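Search this book Go Chapter

Last updated 2023-05-18

CHAPTER 7
Household and Shop-Floor Chores

7.1 What counts as a chore

A chore, for the purposes of this chapter, is a task that a person with no special training can do on request, in a place that was not built for the task, with objects that were not chosen for it. Putting groceries away is a chore. Clearing a workbench at the end of a shift is a chore. Welding a car door is not, even though it is harder for a person to learn, because the door arrives in the same position every time and the cell is built to make sure of that.

The distinction matters when reading claims about what machines can do. A machine that repeats one motion 2000 times without a fault has shown repeatability, a property of its joints and controller. It has shown very little about chores. The question in a chore is what happens when the object is turned over, partly hidden under another object, or replaced with a different one of the same kind.

Three terms are used throughout the chapter. A trial is a single attempt from a stated starting layout. A reset is the work of restoring that layout between trials. An assist is any contact by a person with the machine or the objects before the trial is over. Published success rates often leave out resets and sometimes leave out assists. The reader should look for both.

7.2 The container task

Much of the current work on chores is done at table height, with two arms and a container. The container may be a bin, a tray, or a basket. Items are taken out of it, put into it, or moved from one container to another. The task is simple to state and covers several separate problems: choosing an item from a pile, closing on it without disturbing its neighbors, carrying it past the other arm, and letting go of it in the right place.

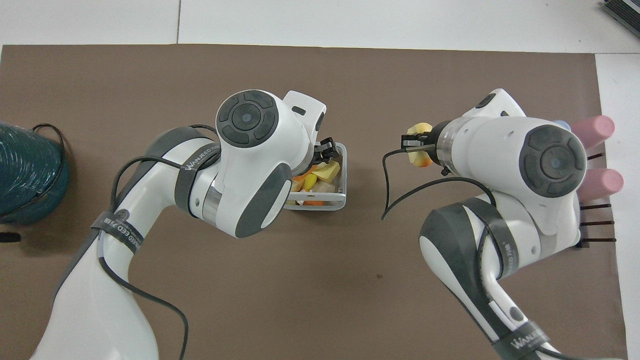 Figure 7.1 Two-arm container task with toy food pieces and a wire basket. The right gripper is holding a yellow and orange piece.

Toy food is a common choice of test item. It does not spoil, it keeps its shape, and a set of it offers a range of sizes and outlines at low cost. Its limits are just as plain. A toy wedge of cheese is stiff, and a real one may crumble or stick. Results on toy items should be read as an upper bound for the same task with real food.

The wire basket adds a difficulty of its own. Thin rails are hard for many depth sensors to measure, and the fingers can catch on them. A solid bin of the same size avoids both problems but hides its contents from the side. Cecilia Laryea's bench study at Nustthorpe compared the two over 190 trials on the Datell cell. Of these, 164 ended with the named item placed and no assist. Most of the remaining trials failed at the grasp, and only 2 failed during release.

7.3 Reading the result

A rate of 164 in 190 is a little over 86 percent. For a research bench this is a good figure. For a kitchen it means that one item in seven is left for a person to deal with, and the person must also notice which one. The Surow trial in December, run in a stockroom, was stopped for this reason. The time spent checking the machine's work was close to the time needed to do the work by hand.

Speed is a second concern and is treated in Section 7.5. The Văduva method, introduced there, charges resets and assists against the machine at the same hourly rate as the labor it replaces.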